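We use cookies to measure visits to this site. By continuing to browse, you accept our use of cookies. Accept | Manage preferences

Work Surfaces: A Gallery from the Bastlow Workroom

The Bastlow Workroom maintains shared benches for assembly, repair and small-parts work.

Each bench is issued with a mat, and the mat remains with the bench. Dark colors were adopted throughout the workroom in July, following a trial of 4 finishes. Members had reported that pale mats produced glare under the overhead lamps and made small screws difficult to find.

1. The charcoal mat

A matte finish, slightly mottled, with pale smudges and lighter speckles across the surface. 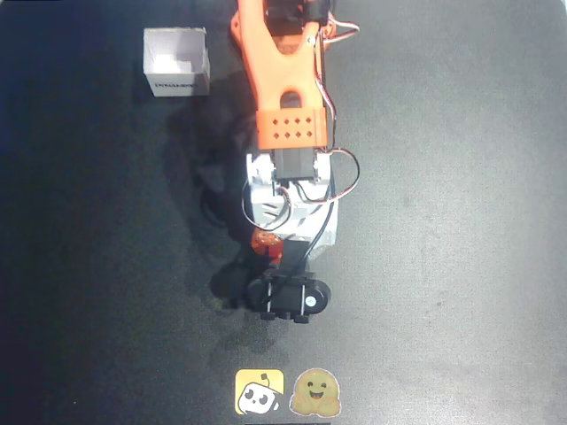
Mats of this type should be wiped with a damp cloth at the close of each session. Solvents are not permitted. Members are asked to lift parts clear of the mat when moving them, as dragging leaves marks that cleaning does not remove. A mat that no longer lies flat should be reported to the front desk, and a replacement will be issued from the Durnico store.

2. Light and shadow at close range

A broad, soft-edged shadow with a brighter surface around it. Bench lamps may be repositioned by members at any time, provided that the arm is returned to its upright position before the room is closed. Two lamps are available on request for detailed work. The lamp and mat budget for the year is 3,000 dollars, and requests received early are considered first.
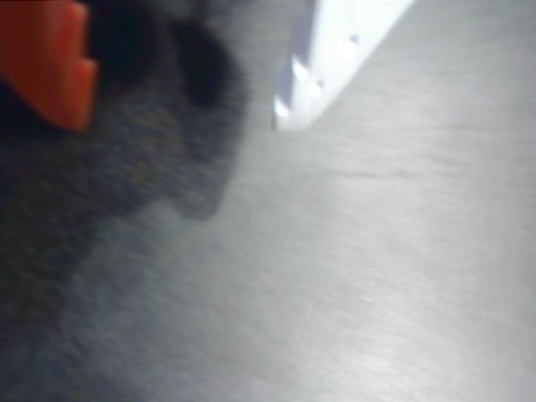
Curovus wrote that a second lamp on the opposite side of the bench had helped a great deal with small fasteners, and asked whether the workroom would consider fitting both lamps as standard. The request has been added to the list for the next equipment review.

Reader comments (2)

Sarkar
Are the dark mats available in the smaller size? The bench by the window is narrower than the others and ours hangs over the front.

Anonymous
Please remind people about solvents. The mat on our bench has a dull patch in one corner that will not come out.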